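Kondberg 300 heated towel rail - anthracite

Back in stock from October. Wall mounted, electric, fixed wiring only. No plumbing, no valves, nothing to bleed.

Sold by Protitham Bathrooms, trade and public.

At a glance
Width 475 mm
Rail to wall 13 cm at the deepest point
Output 300 W
Finish anthracite powder coat, also white (see further down)
Controls on/off with two hour boost
Cable exits bottom right, can't be swapped over

The 300 replaces the old Gultilis rail which a lot of you had in rental flats. Same fixing centres so you can use the existing holes if the plugs are still sound. If they've gone loose don't chance it, drill new ones. The brackets are better than before, one grub screw each, and they go on before the rail does so one person can manage it.
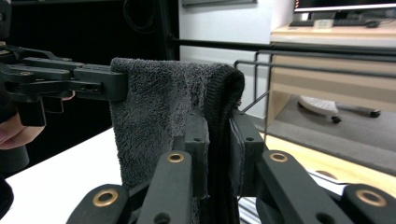 Bar spacing is the thing people ring up about. The old rail had the bars too close together and you ended up forcing a bath sheet through and it came out the other side in a lump. Wider gaps on this one. A thick terry towel like the dark grey one, folded over on itself with that fat bulge at the top, is the sort of thing to have in mind when you choose - if your towels fold up that fluffy, go for the wide gap version and hang them one to a bar. Thin ones and flannels are fine on either. Don't pile them up two deep, the one at the back gets all the heat and the front one stays damp till lunchtime.

Heat up
Warm to the touch fairly quickly, full heat takes longer. It's a towel rail, not a radiator. It will take the edge off a small bathroom but if you want to heat the room ask us about the Pfister panel, different product, different page.

Boost button is on the end cap. Press once, light comes on, goes off by itself after two hours. Set it at 6.30 and it's done before you leave for work. There is no app and no timer in the box. A timer spur can be fitted outside the room by your electrican.

Fitting
Must be done by a qualified electrician. Check which zone of the bathroom you're in before ordering - we can't take back a rail that's been on the wall. Plasterboard needs proper fixings, the ones supplied are for masonry. Leave a hand's width clear underneath for the cable.

Cleaning
Switch off, let it cool, wipe with a soft cloth and warm water. No cream cleaners. No bleach sprays, they dull the coating and the guarantee won't cover it. 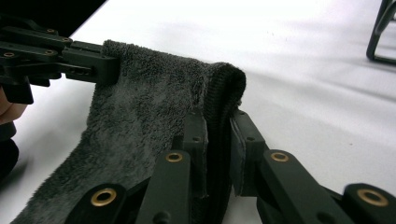 Dark charcoal towel with a fuzzy pile and a tighter, ribbed finish along the folded edge.

Colours
Anthracite is a flat dark grey, not black. White is a bright white and will show next to older off-white tiles. Chrome has been discontinued, please stop asking Liudmyla!

Delivery
Boxed weight is fine for one person. Order code 422 for anthracite, 422W for white. Add -G for wide gap. Orders in before 1 pm go out the same afternoon if we have it on the shelf. Check the box before you sign, dented ends are the usual one, and we need a photo within two days.

Spares
Brackets, end caps and grub screws kept in stock. Elements are not sold seperately.

Questions about sizes or a quote for several bathrooms, ask for Liudmyla Hnatiuk on the trade counter. Mornings best.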